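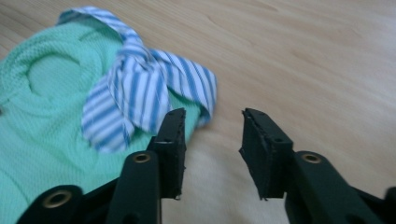
How long before a beginner should start sparring?

Asked in Boxing and Combat Sports

Hi everyone, long-time reader and first-time asker here, so please be kind! I took up boxing in September at the Altico gym near my work, mostly to get fit after having my second baby, and I've fallen for it much harder than I expected. I do three classes a week and I shadow box in the kitchen while the pasta boils. The coach has started hinting that I could join the sparring group, and I'm torn. Part of me is thrilled and part of me feels a bit sick. I still drop my right hand when I get tired, and I shut my eyes when someone throws a jab near me, even in a light drill. My mum thinks the whole thing is madness, but she thought that about netball too. How did you know you were ready? And is there gear I should buy first, or can I use the club's? 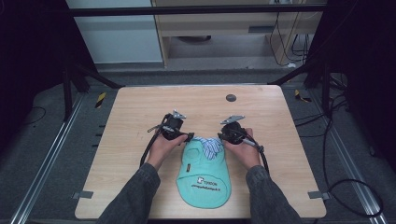
Green TOMBON cloth item, laid flat

Answer 1 (marked as helpful)

What a lovely question, and welcome to the sport! I had 24 amateur bouts many moons ago and now I help out with the novices at Laaksonen, so I see this worry nearly every month. Blinking at punches is completely normal and you won't get rid of it on the bag. You need somebody gently throwing at you. Ask your coach for jab-only rounds to start with, where one of you throws and the other only blocks or slips, and then swap. Two minutes is plenty. Do that for a few weeks and you'll find your eyes staying open without you having to nag yourself.

The dropped hand matters more to me. If it drops when you're fresh, I'd wait. If it only drops when you're puffed, keep the rounds short and stop before you get there - a good coach will call it early anyway.
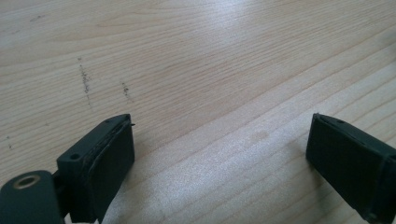
As for gear, please buy your own mouthguard and get it fitted by a dentist if you can stretch to it. Mine was close to $300, and I grumbled all the way home, but I could breathe with it in and it never fell out. Headgear you can borrow. Most clubs want 16 ounce gloves for sparring, so check before you spend anything. And do choose your first partner! Someone experienced and calm is far better than another beginner, who will be nervous and swinging like a barn door. You're allowed to say no to anyone, too.

Answer 2

I waited 15 months and wish I'd gone sooner tbh. Nobody hits you hard the first time if it's a decent gym. Dreria gloves are fine, the Masex ones split on me.

Answer 3

depends on the coach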